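Skekau Community Help
Automation and Handling > End Effectors and Vision

Wrist camera or head camera for evaluating grippers on thin plastic bags?

Our department is preparing a recommendation on end effectors for indoor waste handling and requests the advice of members who have completed similar evaluations. The task under review is the placement of a light plastic bag into a bin, with the lid held open by a second arm where a lid is fitted. We wish to settle the camera arrangement before the formal comparison begins. In the wrist view, the fingertips and the mouth of the lined bin can be seen together, but a padded black sleeve and a metal cylinder take up much of the right side. 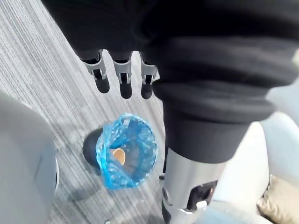
Griditz Evaluation Office

2021-06-02

The candidates are a hand with rounded black fingertip pads and a parallel gripper with flat jaws, both run from a Nishad controller. The same arm and the same program are used for each. Our plan calls for 504 placements per candidate, divided equally between bags taken from a table and bags taken from the floor.

Two matters remain open. The first is whether the wrist camera should be the primary record for scoring a grasp, with the head camera kept as a secondary record. The wrist camera gives a close view of the fingers, but once the hand closes on film it becomes difficult to tell whether one layer or several have been taken. The film is translucent and blue, and so is the liner.

The second is whether grip force should be held constant across both candidates. The purchasing office has asked for a single setting so that the results may be compared directly. Our technical staff believe that this would favor the parallel gripper, as its flat jaws hold film over a larger area.

Members who have run a comparison of this type are asked to state which camera they scored from and how they set the force. Unsupported preferences will be of limited use to us, although we will read them.

Brellasier Applied Handling Group

Our group completed a similar comparison in January. We recommend scoring from the head camera and using the wrist camera to diagnose failures after the score has been entered.

The reason is that the wrist camera moves with the hand. The view differs for every approach angle, and two reviewers will not always agree on where the rim of the bin lies. The head camera shows both arms, the lid and the opening. If the task includes holding a lid, the second arm must be visible in the scored record. A bag may be positioned correctly over the opening while the lid is close to being lost, and the wrist camera on the placing arm may show no sign of it.

The following view is the type we would accept for scoring. The left gripper and its bag can be judged against the front edge of the bin, and the contact between the right gripper and the yellow lid can be checked in the same picture.

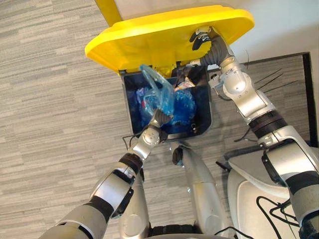 Grip force

We do not support a single force setting. Each candidate should be tuned first on a separate set of bags, and the tuned value should then be locked for the formal comparison. We allowed up to 40 tuning attempts per gripper and recorded every one of them. The purchasing office may be given the locked values as an appendix.

Please note that a low force is not always the gentler choice with film. At low settings our fingers let the bag creep, and the program responded by closing again, which gathered more material each time. A slightly higher setting with a single close gave cleaner releases. We saw this with rounded pads and with flat jaws, though the effect was larger with rounded pads.

Release

Record the release as its own item. Our first score sheet had one column for "placed," and we were later unable to separate bags that were carried well and clung to a finger from bags that were dropped early. The revised sheet has columns for grasp, carry, lid contact and release. It takes longer to complete and is worth the time.

For layer counting, neither camera was sufficient. We changed the practice bags to a different color from the liner during tuning, then returned to matching colors for the formal runs.

Nishad Integration Desk

Head camera. Set both streams to the same clock before starting. Offset between streams is the most common fault reported to this desk in comparisons of this kind, and it cannot be corrected reliably afterward.

The controller log should be set to 2000 entries per run at minimum. The default is lower and the oldest entries are overwritten. If lid holding is included, use 3000.

Skekau Member 17

I have not tested either of the grippers in the original post. We used suction cups on film and stopped after a short period, as the cups drew the bag inward and would not release it. I would advise against suction for this purpose.

On the cameras, I would respectfully differ from the earlier reply. Our reviewers found the wrist view easier to score because the fingertips are large in it. The arms in our installation are long, and from the head the fingers are often hidden behind the forearm. The answer may depend on the height at which the head camera is mounted, which the original post does not give. It would help if the Evaluation Office could add that measurement, along with the angle of the camera and the height of the bin rim.

Griditz Evaluation Office

The replies are noted with thanks. We will adopt the four-column score sheet and tune each candidate separately. The head camera will be the scored record. The mounting height and camera angle will be added to this page once the bracket has been measured; the rim height will be recorded for each bin used.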